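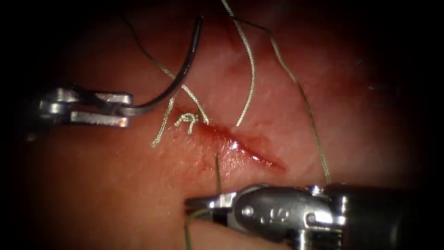
Georgiev Stitch Assist, version 2
Reviewed by Aurel Husar
Posted Wed 13 February

Stitch Assist is a software add-on for two-arm surgical training robots. You install it on the console computer, tell it which instruments are on the arms, mark a cut on the screen, and it puts in interrupted stitches and ties them. You can let it do the whole stitch or have it take over for one step, such as pulling the tail through or laying down a second throw. It is sold for bench training and research and is not cleared for use on patients, which the startup screen tells you each time.

I run the instrument bench at the Nurnard skills center in Bresham. Before that I serviced packing machines for a food company, so I tend to look at this kind of product as shop equipment. Can it do a repeated job without someone standing over it? People ask me the same thing about home robots, usually whether one can fold towels or sew on a button yet. Tying a stitch is a close relative of both, with a soft material that moves when touched and a thread that never lies the same way two times running.

Price and setup

We pay $1,331 a month, billed yearly. That covers the software and phone support but no instruments. Support is by appointment, and they called when they said they would.

Installation took most of a morning. The software itself went on without trouble. The slow part was calibration, where each arm has to touch a set of points on a printed target while the camera watches. If the target is not flat it fails at the end and you start over. Tape down all four corners. The manual only tells you to tape two.

You have to recalibrate whenever an instrument is swapped. Our trainees swap instruments all day, so in practice we keep one station for Stitch Assist and leave it alone.

What I tried

I gave it 24 straight cuts in bench tissue, each long enough for several stitches. I used braided suture for most of the work and a stiffer single-strand suture for the rest. I let it work with no help unless it stopped and asked, or unless I thought it was going to bend something.

Driving the needle

This is the best part of the product. Once the needle is held properly, it goes in square to the surface and follows its own curve out the other side. The bites are even. A first-year trainee tends to push the needle straight and tear the edge a little, and the software does not do that. When the tissue sagged under the needle it slowed down and corrected.

Getting the needle held properly is another matter. After each bite the needle has to be let go by one instrument and taken up by the other, and it often comes back at a poor angle. Stitch Assist sees this and tries to turn it. Sometimes one try is enough. Other times it passes the needle back and forth between the jaws while you watch, then gives up and puts a yellow box on the screen asking for help. Fixing it by hand takes a few seconds.

Glare causes some of this. A wet surface throws bright spots back at the camera, and so does a polished jaw. Turning the light down a notch helped more than any setting in the menu.

Handling the thread

Loose thread is where it falls behind a person. A human keeps track of a strand without looking at it much. The software has to find it in the picture every time, and if a loop drifts behind an instrument it loses track. With one strand in view it does well. With several old tails lying near the wound it has picked up the wrong one and pulled on a finished stitch. Trim as you go. There is an option called Tail Check that makes it pause and show you which strand it has chosen, and I would leave that on.

Braided suture is easier for it than the stiff kind, which springs out of the loop before the other jaw can reach through.

Knots

The knots that got finished were good. They sat flat and held when I pulled on them. It does not get tired and rush the last throw, as people do at the end of an afternoon. Tension is set with a slider, and the default is too tight for soft tissue. I moved it down two steps and left it there.

Speed is poor. Any of our senior trainees can tie three knots while it ties one. Kemham, who make the instrument trays we use, have a tying demo of their own at trade shows that looks much quicker, but I have not had it on my bench and can't compare them.

Would it run alone?

No. I could not walk away from it. On a packing line, a machine that stops and waits for a person this often would get pulled out and sent back. It also has a lot in its favor that a home or shop would never give it. The work area is small, the light is fixed, the camera does not move, and somebody has already put the right tools on the arms and threaded the needle. A basket of laundry offers none of that. If you want to know how soon a robot will mend a shirt at the kitchen table, my guess after a winter with this is that single motions will come well before the whole job does.

As a helper it makes more sense. Two of our instructors now use it to show the needle path over and over while they talk, with their hands free to point. Trainees like taking over in the middle of a stitch and giving it back.

Small complaints

The error log is a plain text file with no search. Error 635 means three different things depending on which arm reports it. The alert tone is the same for a dropped needle and a finished stitch, so you have to look up every time. An update promised for August is supposed to fix the tone.

Who should buy it

Teaching centers with a spare station and someone on staff who doesn't mind calibrating. Research groups will want the step-by-step mode and will probably put up with the rest. If you only need practice closures done in quantity, hire a trainee for the afternoon.

We have renewed for one more year, one station only.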